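Building and Fitting the Cekeo Hand-Held Gripper Pair

Published February 14, 2022

Scope

These instructions cover the assembly, fitting and first use of the Cekeo hand-held gripper pair as built at the Skunia shared workshop in Wukbridge. The pair is used to record two-handed household tasks for later playback on the workshop's Yazzie arms. Members who have finished the bench safety induction may carry out all the work on this page without supervision, except for the battery connection in Section 4.

The page replaces the August instructions. Members who built from the earlier version should read Section 3 again in full. The pad thickness has changed, and older fingers will need to be refitted before they are used with the current recording software.

1. Parts and tools

Each gripper requires one printed body, one trigger, one return spring, two printed fingers, two finger pads, two marker squares, one wide-angle camera with its mount, and a bag of M3 hardware. A full pair therefore needs two of everything listed. Printed parts are kept in the gray drawers next to the print room door. Please enter what you take on the sheet inside the drawer.

Bodies and fingers are printed in black. Pads are printed in the flexible orange filament. Other colors of flexible filament are available at the workshop but have not been tested for grip, and members are asked not to substitute them.

The following tools are needed: a 2 mm hex driver, a 5 mm open wrench, flush cutters, a small flat file, a soldering iron with a heat-set tip, and isopropyl alcohol with a lint-free cloth. A kitchen scale is useful for the check at the end of Section 4.

2. Preparing the printed parts

Remove all support material from the body before anything is installed. The channel in which the fingers slide must be clear along its whole length. Run the flat file along both faces of the channel until a finger moves from fully open to fully closed under its own weight. Do not sand the outer corners of the fingers, where the marker squares will be seated.

Install the heat-set inserts with the iron at the temperature posted at the soldering bench. Each insert should finish flush with the plastic or very slightly below it. An insert that stands proud will tilt the camera mount, and the mount cannot be shimmed level afterward. If an insert goes in crooked, let the part cool, warm the insert again and correct it with the flat side of the iron tip.

Wash the parts in warm water and leave them to dry overnight.

3. Fingers, pads and markers

Press a pad into the inner face of each finger. The current pad is held by a dovetail and does not need glue. It should go in with firm thumb pressure and should not rock once seated. If the pad can be moved by hand, discard it and print another; glued pads have come away during recording and are difficult to remove cleanly.

Clean the top surface of each finger with alcohol. Apply the marker squares with the printed arrow pointing toward the fingertip. The left and right markers carry different patterns and must not be exchanged. The software reads the distance between the two squares in order to work out how far the gripper is open, and with the markers swapped it will report the grip as a negative width.

Air bubbles under a marker should be pushed out to the side with a plastic card. A marker with a crease or a scratch across its pattern must be replaced. Matte labels are supplied for this purpose. Glossy labels reflect the bench lights and are lost by the camera at certain angles.

Slide both fingers into the body, fit the spring and attach the trigger link. Squeeze the trigger several times. Both fingers should move the same distance, and the pads should meet along their full face.

4. Camera, wiring and weight

Bolt the camera mount to the body using the M3 screws, tightening them in a cross pattern. Turn the camera so that both markers appear at the bottom of the picture when the gripper is fully open and again when it is fully closed. Tighten the lock ring only after both positions have been checked.

Route the cable along the back of the body and secure it at each clip. Leave enough slack at the wrist for the hand to turn palm up. The battery lead is to be connected by a workshop supervisor on the first occasion. After that, members may connect and disconnect it themselves.

Weigh the finished gripper with its cable attached. The finished weight should be no more than 790 grams. A heavier unit usually has a body printed with the wrong infill setting. It can still be used for short sessions, but it should be labeled as overweight and should not be paired with a standard unit.

5. Calibration

Place the printed calibration card flat on the bench and start the Cekeo capture program. Choose "New pair," then follow the prompts for the left unit and the right unit in turn. Keep the card still and move the gripper. The program accepts the calibration when the bar at the top of the window turns green.

Repeat the calibration whenever a camera has been loosened, a finger has been changed or a unit has been dropped. It is not necessary to repeat it at the start of each session.

6. Practice task: dustpan and brush

New operators begin with the dustpan and brush. The task calls for a steady hold on one side and a sweeping movement on the other, and faults in the build tend to show themselves early.

Set a dustpan, a hand brush and a light item to be swept on the table. A crumpled disposable glove is suitable. Loose grit is not, as it works its way into the finger channels.

Take the dustpan with one gripper where the scoop meets the handle. A grip farther down the handle allows the scoop to swing when the brush meets it. Close the trigger fully and hold it closed for the whole recording. Lay the dustpan flat with its front lip toward the item.

Take the brush with the other gripper, close to the bristle head. Check that the bristles face down and that the item lies between the brush and the lip of the dustpan. Begin recording, wait until the indicator light is steady, and sweep toward the dustpan in short strokes. Stop when the item is in the scoop. Set both tools down before releasing either trigger, then end the recording.

Move at the pace you would use at home. Very slow recordings are rejected by the import program, and hurried ones often lose the markers. If a tool slips, end the recording, mark it as a failed attempt and start again. Do not delete it. Failed attempts are kept in a separate folder, and they count toward the 2,473 recordings now held in the workshop library.

7. Storage and faults

Return the grippers to the charging shelf with the triggers released. Wipe the pads with a damp cloth. Alcohol hardens the flexible filament over time and should be kept for the marker surfaces only.

If the fingers stick, remove the spring and clear the channel before filing any more material. If one marker is reported missing throughout a session, check the lock ring first. A unit that fails calibration twice should be placed in the repair bin with a note giving the fault and the bench number.

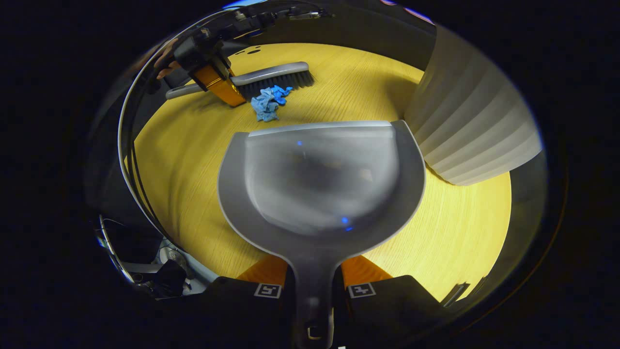 Skunia Workshop, Wukbridge

Dustpan held by the pads at the rear of the scoop, brush held near the bristle head, glove in the path between the two. Operators should match these hold positions before starting a recording. Printable files for the body, fingers and pads are on the members' drive in the Cekeo folder, along with the calibration card.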